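Two-Arm Cell Safety Checklist with Comments
Plug-and-socket study, Groredex bench, revision 6

Please go through this before you switch on the arms, and again if you've been away from the bench for lunch. I know it's long, and I know most of you could recite it by now, but the method depends on every session starting from the same safe state, and I'd much rather you spent the extra minutes here.

1. Chargers and strips disconnected from wall power - OK
Nothing the grippers handle is ever live. Follow the loose cord with your own hand to its plug, please, and don't trust your memory of it.

2. Port faces clean, no cracked housings - OK
Look into the USB openings on every charger cube before it goes out on the mat.

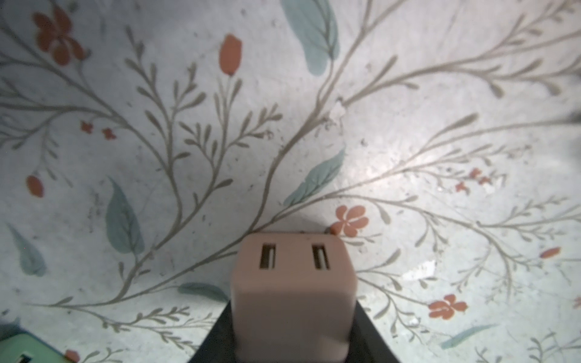 Prepared by the bench safety lead, Sutard Manipulation Study

3. Mat flat and fixed at the corners - OK, with comment
The flowered mat stays for the whole study, because changing the background partway through would muddy our comparison. A worn patch is fine. A lifted edge is a stop, and I mean a full stop - call me over and we'll tape it down together.

4. Cable conduits and gripper leads free to move - OK
Run each arm slowly through its full reach with the speed limit on and watch the loops, especially when both arms work toward the middle. 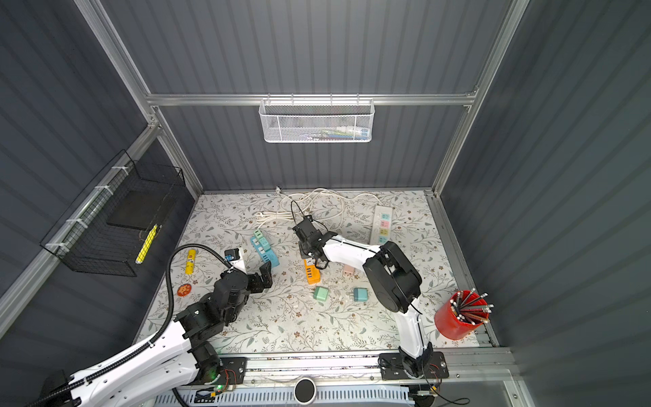

I do like to see this done twice, once with each arm alone and once with the pair, since a loop that behaves nicely by itself can still catch on its neighbor. Keep your hands behind the front rail the whole time, even if something rolls.

5. Emergency stop tested - OK
Press it during a slow move and log the result in Reditik. We need 4 clean stops in a row before recording starts.

6. Objects placed by layout card - NEEDS ATTENTION
Our last batch had 846 usable attempts out of 1778, and quite a few of the rejected ones came down to sloppy placement at the start. Tall things like the pencil cup go well out of the elbow's path. Power strips may lie at any angle the card gives you. 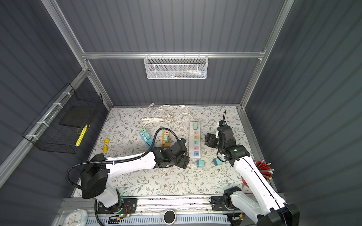
Item 6: both grippers over the mat, the white power strip between them.

7. Wiring at the arm bases - OK, recheck in March
Tug gently at the connectors with the power off. If a wire feels at all loose, write it down here and leave the cell off until I've had a look, however close you are to finishing a batch.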